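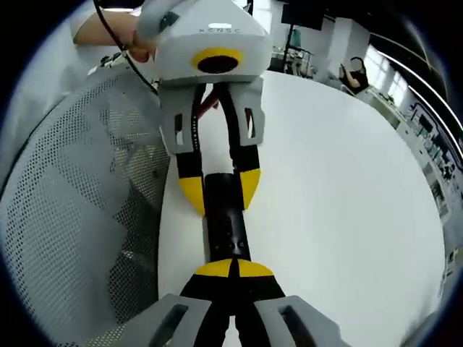 *A white gripper held over the table, fingers pointing down.*

Clunlow is looking for a part-time phone reviewer, and we would love it to be somebody who reads us already. We write about budget and mid-range smartphones, the kind most people end up carrying, and we try to live with each one long enough to say something useful. Our last battery roundup drew 1,441 comments, many of them longer than the article, so we know there are plenty of you out there with opinions and the patience to type them up!

The job is 2 reviews a month, plus the odd short news post when a handset leaks or a software update goes badly. You would keep each phone as your main one for at least ten days, with your own SIM card in it, and take it wherever you normally go (the grocery store, the train, your cousin's wedding if there happens to be one). We'll ask for notes on calls, signal, battery, the camera after dark and whatever apps came preloaded. Phones are mailed to you with a return label.

You don't need a journalism background. Xiaoyan Guo, who edits the reviews, came to us from a repair counter and still opens every new phone by looking for the screws. What we do need is clear, friendly writing, a fair mind about brands you don't personally like, and drafts that arrive when you said they would. A second language is a real plus, as we get a lot of mail from readers who buy their phones abroad.

You can work from anywhere in the United States. Pay is by the review and we'll talk numbers on the first call, before you've done any work for us.

To apply, send a few lines about yourself and a review of the phone in your pocket right now, 600 words or so, warts and all, to Wanting Cheng through the contact page. Please put "Reviewer" in the subject line. We're reading applications through the end of March, and everyone who writes will get a reply, though it may take us a week or two to reach yours.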